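Robot Learning Practical
Handout 4: Gathering demonstrations at the kitchen bench

Read this before your first bench session. It assumes you have done the arm safety induction with Heike Steinbach and can log in to Dokavura, the recording program. Marks for this unit come from the quality of your set and the notes that go with it, so a small tidy set will do better than a big messy one.

The task family for this term is moving toy food between the plate and the cutting board. Each group collects 54 episodes. An episode is one go at the task, from the start pose until the arm is clear of the board again.
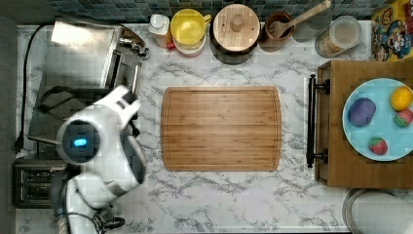 Drurkau, April
Prepared by Morfudd Ellis, for groups on the kitchen bench

1. Before you record

Check that the board is bare and the plate of toy food is within reach. Write down which toys are on the plate and where the plate is sitting. Leave the jars, boxes and other things at the back of the counter as you find them. They are part of what the learner sees, and if they move halfway through your set you need to start a new batch number.

Open all the views in Dokavura and look at each one at full size. The overhead view should take in the whole cutting board. The wrist view should have the gripper finger in it with the board behind. Learners lean heavily on the wrist view during the last few centimetres of a grasp, and a smear on that lens can spoil a morning's work.

The groove near the rim of the board is a handy marker. If you can follow it beside the finger in the wrist view, you have enough detail to judge where the fingertip is heading.
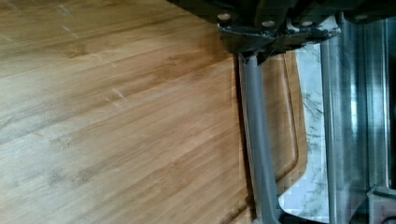 2. Recording an episode

Type the instruction first, then move the arm. Use plain words, the way you would say it to a person: "put the strawberry on the cutting board". Don't write "do task 7".

Move at a steady pace. Long pauses while you think will be learned as pauses. If you miss a grasp, back off and try again in the same episode, and mark it as a retry. We want some of these – a learner that has only seen clean grasps has no idea what to do after a bad one. If you bump the counter or drop a toy on the floor, stop and mark the episode as failed. Do not delete it.

Change the start pose between episodes. Groups tend to bring the arm in from the same side every time, and the policy then falls over when it starts anywhere else. Last year's Rosser set had 1359 episodes and nearly all of them began over the left end of the board. It trained well and tested badly.

3. Views and blocked sight lines

A side view will often lose part of the board behind the gripper or an appliance. This is fine if another view still has the toy in it. Step through the episode afterward and note any stretch where the toy can't be found in any view.

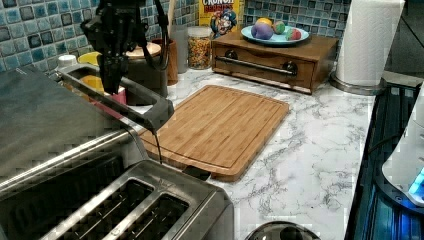
Those stretches should be short. If they run longer than the grasp itself, change your approach path and record the episode again, keeping the first one in the set with a note. Don't shift the camera to fix it. A moved camera means a new calibration, and that has to be booked through Heike.

4. Handing in

Upload to the Estura folder under your group name. Include the episode files, the retry and failure marks, and one page of notes on layout, batch numbers and anything odd. Spelling mistakes in the instructions should be left alone once recorded. We will use them in week 7 when we look at language noise.

Bench bookings open at 9 am. Bring your own notebook.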